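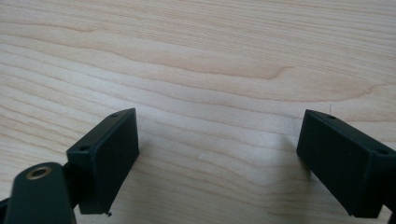 How to oil a bare wooden table top

Posted 9 October 2019 by Sekar Oei

These instructions are for an indoor table with a bare or previously oiled top. They don't apply to varnished, lacquered or painted tables, where the oil will sit on the surface and stay sticky. If you don't know which you have, put a few drops of water on a hidden spot and wait ten minutes. On bare or worn oiled wood the drops will start to soak in and leave a darker mark. On varnish they stay as beads.

A table in daily use needs oiling once a year. Ours gets done in December, before people come to stay, and I allow a full weekend for it.

What you need

Hardwax oil or Danish oil. I use Liem clear matt, which comes in a small tin and a large one. The small tin does a table for six twice over.
Abrasive paper in 120, 180 and 240 grit.
A cork sanding block.
Lint-free cotton cloths. Old bed sheets are fine, old towels are not.
A vacuum cleaner with a soft brush head.
White spirit.
Thin gloves and a dust mask.
A metal bucket of water for the used cloths.

Cleaning

Clear the room as far as you can and open a window. Wipe the top with a well wrung-out cloth and a drop of washing-up liquid, then again with plain water. Leave it overnight. Any wax polish has to come off too, so if the table has been polished in the past, rub it down with white spirit on a cloth, changing the cloth when it gets dirty.

Candle wax should be lifted with a plastic scraper. Don't use an iron and brown paper on bare wood, as the heat drives some of the wax further in.

Sanding

Sand with the grain the whole time. Marks made across the grain hardly show while the wood is dry, and show very clearly once there is oil on it. On boards where the grain curves or waves, don't try to follow each line. Keep to the length of the board and use long, even strokes.

Start with 120 only if there are rings, stains or scratches. Otherwise go straight to 180. Do the whole top at each grade, including the parts that look all right, or you will get patches that take the oil differently. Finish with 240 and light pressure. Take the sharp corner off the edges with two or three passes.

If the top is veneered, leave out the 120 altogether and go gently near the edges. It is very easy to go through.

Vacuum the top, then wipe it with a cloth barely dampened with white spirit. Let that dry for half an hour. Vacuum the floor as well.

First coat

The room should be at 16 to 20 degrees. Stir the oil well with a flat stick, right to the bottom of the tin. Shaking it makes bubbles.

Pour a small pool on to the wood and spread it with a folded cloth, working along the grain. Less is better. The wood should look evenly damp with no puddles. Do the edges as you go and, if you can reach, put a thin coat underneath.

Wait for the time given on the tin. With Liem it is 15 minutes. Then take a clean cloth and wipe off everything that hasn't soaked in. Look along the surface from a low angle, with the window opposite you, and wipe any shiny patches again.

Leave it for at least 9 hours. I do the first coat in the evening and leave it till morning.

Second coat

Rub the top very lightly with used 240 paper, vacuum, and repeat as above. It will take much less oil this time, almost half as much in my case. Two coats are enough for most tables. Endang Mandagi, who has a workshop at Dastwood, puts on a third around the sink end of kitchen worktops, but I have not found a table that needed it.

Drying and first use

You can put light things on the table after a day. Keep water and hot dishes off it for a week, and don't cover it with a cloth during that time. The smell goes in three or four days with the window open.

The used cloths

Oily cloths can catch fire by themselves if they are left in a heap. Put them in the bucket of water as you finish with each one, then lay them flat outdoors to dry before they go in the bin.

Looking after it

Wipe up spills when they happen. Clean with plain water or a mild soap, no spray polish. For a dull patch, rub in a few drops of oil, wait, and wipe off in the same way as before.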